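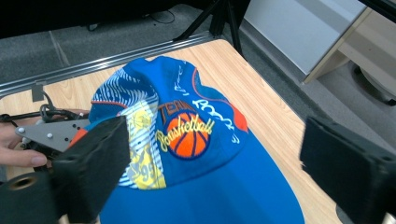 Section 4 – Soft items, set-up and first run

Read this before you put the Damby handheld gripper on cloth. Sections 1 to 3 cover hard items (boxes, cups, tools) and most of that still applies, but cloth folds, slides and hides its own edges, so the settings are different. Start with something that has both a floppy part and a stiffer part. A baseball cap is good, left crumpled on the table with the crown folded in and the brim spread toward you, one finger either side. Don't reshape it first. Lettering helps too – with a word like TEAM on the front panel you can tell quickly in playback which way up the thing is.

You will need

Damby gripper with the flat finger pads fitted
Cable bundle, already plugged in at the gripper end
Recorder box with Gumden software, version 4 or later
A table with clear space on both sides
One soft item. Not your good one

4.1 Before power on

1. Check both finger pads. Flat faces point at each other. If one is twisted, loosen, turn, retighten.
2. Check the screws on the mounting plate. Finger tight, then a small turn with the key. No more than that.
3. Lay the cable bundle off to the side of your holding hand. Leave a loop of slack. Cable must not cross the work area.
4. Wipe the pads with a dry cloth. No alcohol, it hardens the surface.

CAUTION: Keep loose sleeves, lanyards and hair away from the fingers. The pads close with enough force to pinch.

4.2 Power and check

1. Plug in the recorder box. Wait for the steady green light. Blinking green = still loading, leave it alone.
2. Open Gumden. Go to Device, then Connect.
3. Open and close the fingers fully, twice. The width bar on screen should follow without jumping.
4. If the bar jumps, unplug the cable at the box end, wait 60 seconds, plug back in. Repeat step 3.
5. Error 1601 means the box can't see the gripper. Nearly always the connector. Push it in until it clicks.

Note: older boxes show the light in blue. Same meaning.

4.3 Soft item settings

1. In Gumden choose Profile, then Soft.
2. Set Grip Limit to Low. Hard item limit will drag the cloth out from under itself.
3. Set Close Speed to Slow for the first runs. Go up later if you want.
4. Turn Auto Stop off. It looks for a hard contact and cloth doesn't give it one, so it stops late or never.
5. Save as a new profile. Do not save over Hard, you will want it back.

4.4 First run

1. Drop the item on the table from a low height. However it lands is fine.
2. Hold the gripper body with your fingers wrapped under the plate. Thumb clear of the moving parts.
3. Bring the gripper down over the item, fingers open, item between them.
4. Press Record. Wait for the beep.
5. Close slowly until the cloth starts to bunch. Stop there.
6. Lift straight up. A hand's width is enough.
7. Hold still for a moment, then lower and open.
8. Press Record again to stop.

Note: on caps, grip the crown first. The brim is easier to hold but it swings, and the swing makes for messy recordings. Try the brim once the crown is going well.

Note: if the item slips, don't stop the recording. Open, move back, try again in the same take. Slips are kept and marked seperately.

CAUTION: Never pull an item free while the fingers are closed. Open first. Pulling bends the pad mounts and this is not covered under the warranty.

4.5 Check the take

1. Open Takes, pick the newest one, press Play.
2. Look for: both pads in view, item in view at the start, no hand in front of the lens.
3. A bit of cable at the side is ok. Cable across the item is not – go back to 4.1 step 3.
4. Mark Keep or Discard. Unmarked takes are not uploaded to Medberg.

Storage: the box holds almost 600 short takes. When the bar turns orange, upload or clear. When it turns red it wont start a new one.

4.6 Common problems

Item slides along the table when the fingers close: approach is too low on one side. Level the gripper and come down again.

Only the top layer lifts: you gripped a single fold. Go wider and a little deeper.

Grip feels weak even on Low: pads are dusty or worn. Wipe, then check for shiny patches. Shiny = replace the pair, never just one.

Width bar freezes in the middle of a take: stop, discard, redo 4.2 from step 3.

Spare pads and cables are ordered from Kahraman, use the part list at the back. For anything not listed here write to support and put Sinan Kırmızıgül in the subject line, he looks after the soft item profiles. Include the take name and your Gumden version.

Section last changed May 25, 2020. Wording in 4.3 step 4 is new, the rest is as before.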